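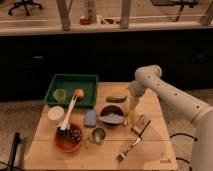 Clearing a crowded kitchen table

Most advice on clearing a table starts with something to buy. A few years ago I was talked into a Veltine caddy, then a set of Preseso stacking tubs, and all I got was a tidy row of tubs on a messy table. The method below uses a tray you already own and takes me nearly 8 minutes. I have my doubts about anyone who claims two.

1. Food first

Pick out anything that will be eaten. Whole fruit can sit out, so put it in the tray for now. A cucumber goes back in the fridge. I have read that it mustn't, and I have read that it must, and mine lasts longer in the salad drawer.

2. Open bowls of small things

Beans, berries, olives, whatever you have. Move these before you touch anything tall or long, and take any spatula or serving fork off the rim first. Lift the utensil straight up with one hand on the bowl. I once skipped this and was finding black beans under the cooker until May.

Tip the contents into a lidded tub if you're keeping them. Cling film over the top is supposed to do the same job. I don't find it does.

3. Cloths and sponges

Never leave a cloth bunched up in a bowl. Shake it out and hang it over the tap or the oven door. If it smells, wash it. The microwave trick for sponges gets passed around a lot and I wouldn't bother with it. Rinse the sponge, squeeze it hard and stand it on its edge.

4. Cups, forks and the rest

Load the tray now. Cups at the back, small bowls nested, forks and spoons laid flat along one side. Put the fruit on the worktop before you pick the tray up, or it will roll.

Yaw Annan, who commented on the old version of this page, says he does two half-full trips and breaks less. Fair enough. I do one and go slowly.

5. Wipe down

Warm water and a drop of washing-up liquid. The Drummond table spray costs more and left mine streaky, though others like it. On bare wood, wring the cloth out well, go with the grain, then dry it with a tea towel.

6. Put back less than you took off

Leave the fruit out if it gets eaten there. Tubs with lids go in the cupboard, even the ones you use every day. Try it for a week before you decide it's a nuisance. I gave it a month and still keep the salt on the table.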